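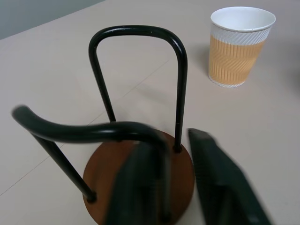 Vollport has opened orders for Birix, a tabletop handling kit that pairs two arms with parallel grippers under one controller. The standard workpiece set is built on ordinary goods, among them paper cups with printed sleeves and a cup holder with a round wooden seat and black metal tubing. A camera mounted close to the gripper supplies the near view. The company lists a cycle rating of 3,000 hours for the gripper fingers, which are sold separately as a wear part.

Setup is handled through Olton, the vendor's configuration tool, which ships with 34 prepared tasks. Cup stacking in a holder is one of them.
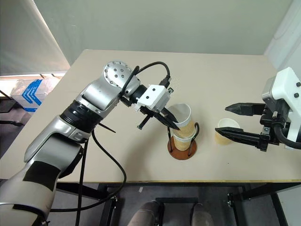 Each task can be edited by step, and grip force is set separately for each arm. Product manager Sólveig Eyvindsson said thin-walled items need the most tuning, and that buyers should allow four days for commissioning. Eskildsen will handle distribution and spare parts. The first production run is limited to 1,000 kits, with deliveries scheduled to begin in June. Pricing is by quotation. A service contract is optional and covers recalibration and cable replacement.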